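Two Trays and a Roll of Brown Paper
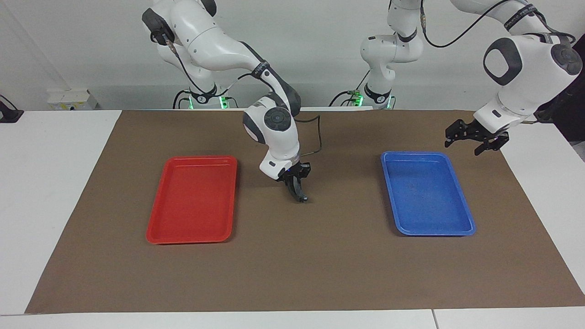

I have been sorting small parts for most of my adult life, and for most of it I did the job badly. I would tip a jar of screws onto the bench, push them around with a finger, and lose a few over the back. What works for me now is a cheap setup that takes a minute to lay out. Cover the table with one large sheet of brown paper, then put down a red plastic tray and a blue plastic tray with a gap between them. The gap matters more than I expected. Anything I can't decide on goes there, on the paper, until I come back to it.

The paper comes off a roll I bought from Holberg in July. It was sold as packing paper and the label says 300 feet. I have used it for wrapping dishes, lining a drawer and covering the table, and the roll hardly looks smaller. I prefer it to newspaper, which leaves ink on my hands, and to an old sheet, which catches on everything with a thread. When I'm done I fold the paper up from the sides and pour the dust and bits into the trash. If it isn't torn I use it again.

For colors, my rule is that red is for things leaving the house and blue is for things staying. I tried it the other way for a while and kept getting it wrong. Labels didn't help either. I don't read labels when I'm in the middle of something.

The big job this year was a box of hardware left over from the Walladik shelving. We put those shelves up in two rooms and took them down from one, so there were pegs, brackets, caps and a lot of short bolts. According to the packing slip the original order had 1552 pieces in it, counting every washer. I did not check. I kept the brackets and enough bolts to put up one more set, and the rest went in the red tray.

After that I did the Cenel drawer units, which came with spare feet and runners that had been sitting in a bread bag. Then the button tin. The buttons took longer than both of the others. I had nearly 3000 by the count on the old tin lid, written there long before I got it, and most of them are plain white shirt buttons. Those stayed. The cracked ones went.

A few things I do the same way each time:

Empty one container at a time and finish it.
Smooth the paper flat before starting, or the round pieces roll into the creases.
Leave the gap between the trays wide enough for a hand.
Put the red tray by the door at the end of the day.

The blue tray gets emptied into jars. I use the square ones from Zalewska because they sit close together on the shelf and the lids all match. I ran out halfway through the buttons and have more on order. Next is the drawer of picture hooks and curtain rings, which I have been putting off since the summer.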